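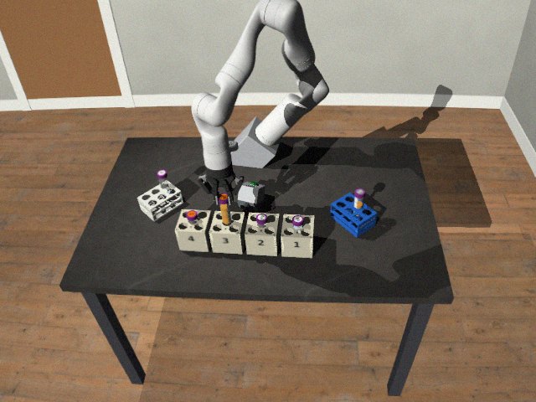 Prellik library stays open till nine

Great news for evening readers – Prellik library is keeping its late openings for good! The trial began in May with 80 people through the door on the first night, and by the last one it was up to 136. The doors will now stay open until 9 p.m. twice a week, with the children's corner open until 7.

There's more to come, too. The Studano reading group is moving in upstairs, and 90 new large-print books are already on order.
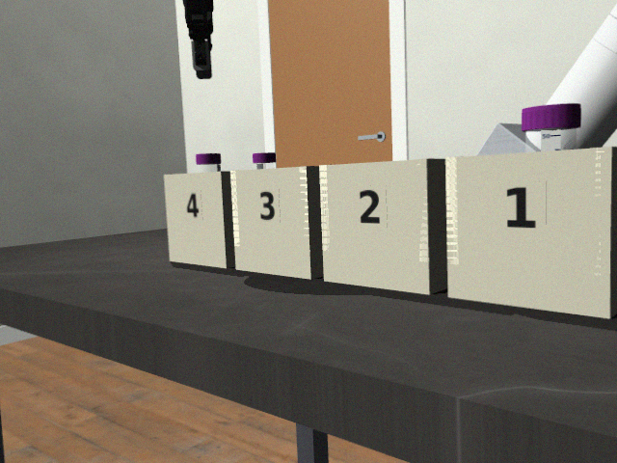

One regular said she had given up borrowing altogether when the old hours clashed with her shifts at Plaltia, and was now on her third crime novel of the month. Tickets aren't needed for any of the evening sessions – just turn up with your library card.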